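Evaluation of the Koller Kitchen Task Kit for Simulated Manipulation
Student project report, Robotics and Automation program, Potville

1. Purpose

The Koller kit is a commercial package of simulated kitchens for training and testing robot control software. It is sold by Jastness as a one-year license and runs on an ordinary lab workstation. The department asked for a review of the kit before deciding whether to use it in the second-year manipulation course, which at present relies on a small set of rooms built by former students. This report covers installation, room generation, task definition and repeatability. It does not cover transfer to hardware, for which there was no time in the project period.

2. Setup

The kit was installed on one workstation in the Clurnach lab in December. Installation took most of an afternoon. The installer expects an older version of the graphics library than the one on our machines, and the release notes do not mention this. After the older version was placed in a separate environment, the kit started without errors.

Rooms are generated from a seed number and a short settings file. The settings file controls the counter layout, the surface materials, the wall color, the large appliances and the set of loose objects. Every setting can be fixed or left to chance. We fixed the counter layout to the L shape for all tests and left materials and colors free, as the course exercises depend on geometry and the materials only affect the vision component.

The object set is drawn from a library supplied with the kit. Items are placed by dropping them from a small height above the counter and letting the physics engine settle them. A room is rejected automatically if an object ends up on the floor or inside another object.
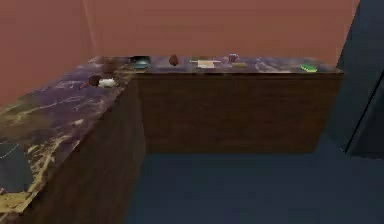
Can the same room be produced twice for two different student groups?
Given the same seed, the same settings file and the same kit version, the generator returns an identical room, including the resting position of each loose object. Changing the kit version breaks this, so the version number should be written into every exercise sheet.

3. Tests

3.1 Generation

A batch of 207 rooms was requested with consecutive seeds. The generator rejected 12 of them and replaced each one with a new seed, which it wrote to the log. The replacement seeds are not consecutive with the rest of the batch, and a script that assumes they are will load the wrong rooms. We lost some time to this before reading the log format properly.

Visual variety is good in the surface materials and wall colors. It is weaker in the cabinets. Stone patterns on the counters are detailed, while cabinet fronts are often rendered as plain panels. For grasping exercises on the counter this is acceptable. For drawer or door exercises the articulated cabinet option must be switched on, and it is off by default.

3.2 Task definition

A task consists of a start state, a goal condition and a time limit. Goal conditions are written in a small text language. Simple conditions such as "sponge in sink" took a few minutes to write. Conditions that depend on order, for example moving one object before another, required a custom script – the manual describes the interface for this in a single paragraph.

Object names in the text language are taken from the library and are not always the names a student would guess. We recommend handing out the library list with the first exercise.

3.3 Repeatability

A scripted pick-and-place controller with no random component was run 20 times in the same room. All runs ended with the object in the same position to the resolution of the log. When the physics step was changed between runs, the results differed visibly, mainly for soft or rounded objects. The physics step is stored in a user preference file and not in the room file. This is a weakness for grading, since two groups with different preference files may obtain different scores from the same code.

3.4 Stability

Across all tests the workstation completed 1655 episodes. The kit crashed twice, both times while video recording was on and the disk was almost full. Episodes finished before the crash were kept. With recording off there were no crashes.

4. Limitations of this review

Only one workstation and one counter layout were used. The vision component was tried with the default camera positions only. Support from Jastness was contacted once, regarding the graphics library, and replied with the same workaround we had already applied. License cost was outside the scope of the project.

5. Recommendation

The kit is suitable for the counter exercises in the manipulation course, on condition that the kit version and the physics step are fixed for all groups. The current student-built rooms should be kept for the drawer exercises until the articulated cabinets have been tested. A shared preference file should be placed on the lab server before the course starts, with write access removed for student accounts.

Remaining work: test the articulated cabinet option, write a converter for the old exercise files, and check whether the newer graphics library is supported in the next release.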